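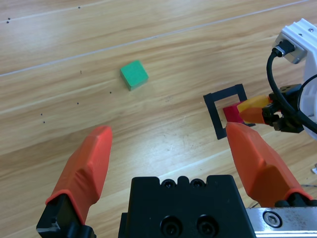 Red block on the wooden tabletop

Plirnar Skirmish Rules: progress report to the Kilden Games Fund
July 18, 2021
Prepared by Ayane Kikuchi, project lead

The revised army lists for the Kawaguchi and Stastport factions were completed in June. Each faction now has 96 unit entries, and the cost of every entry has been checked against the new points table. Ranged units in the Stastport list were found to be too cheap at long distance. Their costs have been raised, and two upgrades have been withdrawn until the next round of play.

Testers returned 90 match reports during the period. The most frequent complaint concerned the order in which retreat and counter-attack are resolved. The rule has been rewritten – a retreating unit now moves before any counter-attack is declared – and the wording on the reference cards has been changed to match.

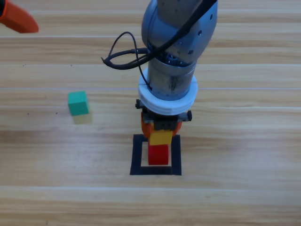 Will the existing unit cards remain valid under the revised rules?
Cards from the first printing may still be used, provided that players apply the costs in the new points table.

Spending to date is £2780 against an agreed budget of £3390. The balance is set aside for the layout of the rulebook and a final proofread. No further funds are requested at this stage.

The scenario booklet is behind schedule. Four scenarios are ready for layout, and the two siege scenarios await a decision on the length of the game. A revised delivery date will be sent to the Fund once that decision has been made.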